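Progress report no. 2, Home Kitchens Sorting Project
To: Prorkgate small grants desk
From: Munther Fakhoury
April 6, 2023

Sorry this is short, I have the Vedell visits all afternoon. Numbers first, then the homes, then what we need from you.

Money

Grant was 3447. Spent to end of February: 2461. Most of it on holders, racks, shelf liners and drawer trays, the rest on bus fares and printing the leaflets. Receipts are in the folder I sent your office, except two from Trarnik, which are coming. They billed us twice for the same box of trays and are fixing it. 1000 hit the account for the second phase and hasn't been touched. That one is on top of the 3447, please keep it on a separate line at your end as well.

Leaflets: 200 printed, nearly all gone. The Upadhyay building took a big stack for their lobby.

What we do on a visit (you asked)

Same as in the proposal, a bit looser in practice. Household picks one thing that bugs them. We do that one thing, start to finish, and leave. No whole-kitchen makeovers, we tried one in February and it ate the day and the family was fed up with us by lunch.

Cutlery and chopsticks is what people pick most. Usually a drawer where everything has slid to the back. So out it all comes onto a flat surface with a cloth down, then back into an upright holder a few at a time. In the small apartments the flat surface is wherever there is one. Striped bedspread or table cloth, doesn't matter, as long as you can see what you've got.
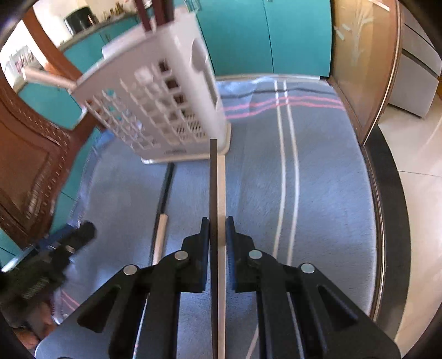 Homes, Upadhyay building

Going well. Kitchens are small and open straight onto the other rooms, so whatever is on the counter is on show all day and people care how it looks. Upright holders have gone over much better than drawer trays. I'd stop buying trays. The grid kind of holder especially, you can see through the openings what's in there and it is easy to rinse. One household asked for a second one just for serving spoons.

A few lessons:

Chopsticks and metal in one holder is fine for most people. We used to insist on two holders, dropped that. Metal handles one side, chopsticks the other, done. Long chopsticks do lean whatever you do, and a wider holder only makes them lean more.

Sort pairs before they go back in. Takes forever, do it anyway. Ask the household first though, some don't pair theirs and dont want to.

Leave the stove alone unless asked. Pots live on the stove in alot of these kitchens and that's where the cook wants them. We moved a family's pots to a shelf on the first visit and they were all back before we had our coats on.

Holder goes on the table while sorting and stays there until the household says where it lives. Several kept it on the table for good, which I hadn't planned for but it works, everybody reaches it from their chair.

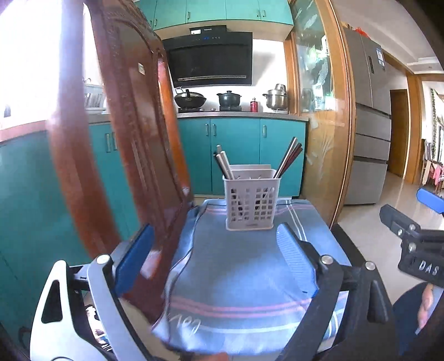 Chopsticks and metal cutlery sharing one holder, on the table with the striped cloth.

Homes, Vedell

Slower. Two cancelations, one rebooked. The kitchens there are bigger and people want help with cupboards, mostly food storage, and we didn't budget for jars. I have been using boxes they already own. Looks less neat but costs nothing. If you'd rather we spend on jars tell me now and I'll get a price.

Also the elevator was out for most of February so anything heavy got carried up. We lost one rack that way (dropped, bent, not worth sending back).

Still behind on

Follow-up calls. I said I'd ring every household a month after the visit and I haven't kept up. Evenings are best for reaching people and evenings are when I do the write-ups. Will do them in one block before the next report.

The leaflet in larger print. Text is done, layout isn't.

Need from you

A yes or no on swapping the tray money to holders. Same total, different line.

Who signs off on the Trarnik refund, me or your desk?

Next report in the same format unless you want something else. Call is better than email this month.

Munther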